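Robot lab at Tevness opens its doors to the neighbors

By Panya Meesuk

The robotics workshop at Tevness held its open afternoon on Wednesday, and by the time the coffee was ready there were already people waiting on the stairs. Over the course of the afternoon 97 visitors came through, a good many of them from the streets right around the building, who had walked past the big windows for years and wondered what on earth was going on inside.

The answer, at least this season, is mostly table work. The group led by Ya-wen Ho is teaching robot arms to handle the kind of things people have in their own kitchens, and for the visitors she had chosen the simplest job she could think of, picking up a mug by its handle and setting it down somewhere else. It sounds like very little, and she said so herself, with a smile, before the first group had found a place to stand.

"You do this in the morning with your eyes half closed," she told them. "The arm has to work out where the handle is every single time, and the handle is hardly ever where it was the last time."

Malte Tiedemann, who looks after the software, had put the view from the small camera at the gripper up on a big screen beside the table, so that people at the back could follow along too. That turned out to be a very popular spot. Several of the younger guests stayed put there through two rounds of the demonstration, calling out "left, left!" whenever the mug was up in the corner of the picture, and Tiedemann – who has the patience for that kind of thing – explained each time that the arm was not listening to them, much as it might help.

The project is called Flundden and has been running at Tevness for a little over a year. In that time the team has recorded 610 attempts with mugs alone, and Tsung-han Tsang, who keeps the records, says that 583 of them ended with the mug standing where it was supposed to stand. He was quite happy to talk about the others as well, and had a story about one that rolled all the way to the door. Bowls come next, and after those, if all goes well, spoons, which he expects will be a good deal harder because they lie so flat.

Pei-shan Chung had come over from the senior center on the corner with a group of her regulars. Several of them had questions that kept the team busy well past the planned half hour: how hard the fingers squeeze, whether the arm would manage a full cup of tea, and what it would cost to have one at home. On the tea, Ho said they would like to get there but for now the mugs stay empty. On the price she asked everyone to come back in a few years.

There was also a corner for children with paper, scissors and cardboard grippers to fold, and the last of those went home well after the coffee had run out. The workshop plans to open again in December, this time with 5 tables and a bit more room to move around. Admission will be free again, and anyone who would like to bring a group is asked to let the front desk know ahead of time.
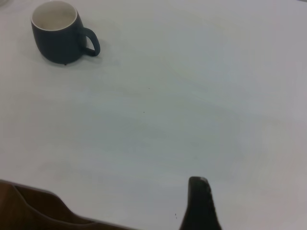
Mug and gripper at the table, from the wrist camera. Photo: Tevness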